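Keep the Branch Library Open in the Evening

The Grolgate town council will decide in March whether the Promham branch library should close at 5 p.m. The proposal would save money, and the council is right to look for savings. It has chosen the wrong hours to cut.

According to the branch's own records, 3,151 visits were made after 5 p.m. last year. Many of those visitors work until then and have no other time to come. 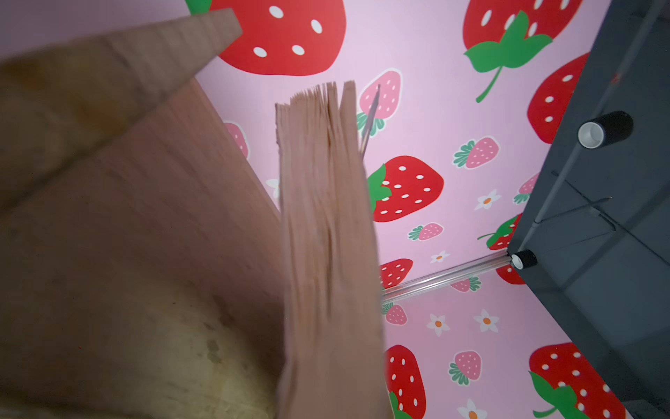
Morning hours are a different matter. The same records show 1,525 visits before 11 a.m., fewer than half the evening total. A later opening would be easier for most residents to accept - and it would leave the homework tables available to students.

Branch manager Silvana Damasceno has asked that any change be tried for one season first. The council should grant that request.
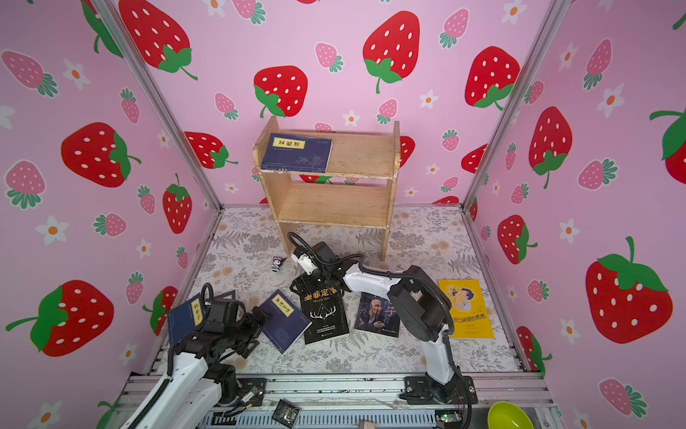

Would a later opening end the preschool story hour?

The story hour would move to 11:30 a.m. and keep its present length. Guilan Tan, who leads it, has agreed to the new time.

The council should put both schedules before residents prior to the vote.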